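The Basket on the Counter
Fruit needs a place to sit, and the place matters more than most kitchens allow for

Most of the fruit that gets thrown out in a house was never bad when it came through the door. It was put in a drawer, or left in the bag, or piled in a deep bowl where the bottom layer went soft while the top layer still looked fine. By the time somebody dug down to it, the whole bowl had to be emptied and washed.

I kept fruit that way for years. The bowl was a wedding present, blue glazed stoneware, and it held more than we could eat. I replaced it last May with a pair of shallow wicker baskets, and I have thrown out a lot less since. This is a feature about those baskets and others like them, and about what goes in them.

Wicker is a way of working and the word covers several materials. Willow is the traditional one in cold climates. Rattan comes from climbing palms and is tougher and more even. There is also a good deal of plastic made to look like one or the other, extruded in long strips and woven by hand or machine. All three are sold under the same name in the same aisle, and the tag does not always say which one you have picked up.

For fruit, the material makes less difference than the shape. A shallow tray with sloped sides keeps everything in one layer. You can see each piece without moving the one next to it. Air comes up through the bottom if the weave is open enough, and moisture has somewhere to go. A solid bowl has none of that. If you love your bowl, put in half as much.

The Lotgate store in my town carries trays in three sizes, and I have used the middle one the longest. It fits the counter between the stove and the toaster with a little room on each side. The big one looked better in the store. At home it collected mail, batteries and a tape measure, and the fruit got pushed to one end.

Price is not a good guide. I paid 43 dollars for a willow tray from a maker called Oltau and 8 dollars for a plastic one off a clearance shelf. The Oltau tray has a smoother rim and does not snag a dish towel. The cheap one can go straight under the faucet, and after a leaking peach I was glad to have it. I still use both.

Look at the floor of a tray before you buy it. A tight weave keeps grapes and cherries from poking through, but it also holds crumbs, dried stems and bits of leaf. A looser weave sheds all that onto the counter, where you can wipe it up. Run a thumb along the inside corners. If the ends of the strips stick up there, they will mark a ripe pear within a day.

Then there is the question of what belongs together. Bananas give off a lot of ethylene as they ripen, a gas that hurries along other fruit. Apples give it off too. Put a hard avocado beside a banana and it will soften faster, and sometimes you want that. Put a ripe pear there and you may lose it. Two baskets solve most of this. Mine are the same size and color, and one holds whatever still needs time while the other holds what should be eaten next.

The sorting takes a minute in the morning while the coffee drips. I tip everything out onto the table, feel each piece, and put it back where it belongs. Some days nothing moves. In summer something moves every day, and a peach can skip the first basket completely.

A pale table is a help here. Bruises and leaks show up against it, and so do the specks that fall out of the weave. My old table was dark oak and I missed a fair amount of juice on it, which I found later with my sleeve. 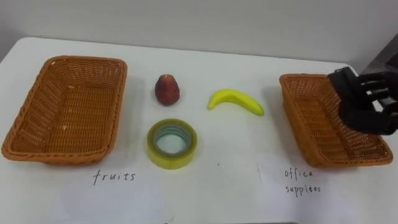
Bananas are the easiest to judge, and they get moved the most. A little green along the edges means they can wait. Once they are yellow all over I put them in the eat-next basket, and I lay them with the curve up so they rest on the two ends. A banana lying on its side in a hard bowl gets a flat brown patch where it touches.

Wax apples are harder. They turn up at the Greenwood market for a few weeks, shaped like small bells or pears, and the deep red ones sell out first. The skin is thin and dents if you look at it wrong. They should be eaten within a couple of days and they do nothing useful by waiting, so they go directly into the second basket, by themselves at one end. Pears are the opposite. They can be hard for most of a week and then ready for one afternoon. Press near the stem, gently, and check again at supper.

Citrus will sit in either basket. Berries should not be in a basket at all. Put them in the refrigerator, dry and unwashed, and wash them when you are ready to eat them.

Cleaning is the part people skip. Turn the tray over and knock it against the heel of your hand above the sink, then go over the weave with a dry paintbrush, the kind sold for trim. Willow and rattan can take a damp cloth with a drop of dish soap. They should not soak – the strips swell, and when they dry again the rim can pull loose. Stand the tray on edge by a window until the bottom feels dry to the touch. A plastic one can be hosed off in the yard.

Liners are optional. Dunda sells a cotton one with a drawstring, and it does keep the corners clean, but it also closes off the air from below. A folded paper towel under the ripest fruit works as well for my purposes. Change it when it gets a spot.

If a strip snaps, trim it flush with small scissors and leave it alone. If the rim starts to unwind, wood glue and a clothespin overnight will usually hold it. My willow tray has been glued twice at the same corner, and it is on the counter now with two lemons in it.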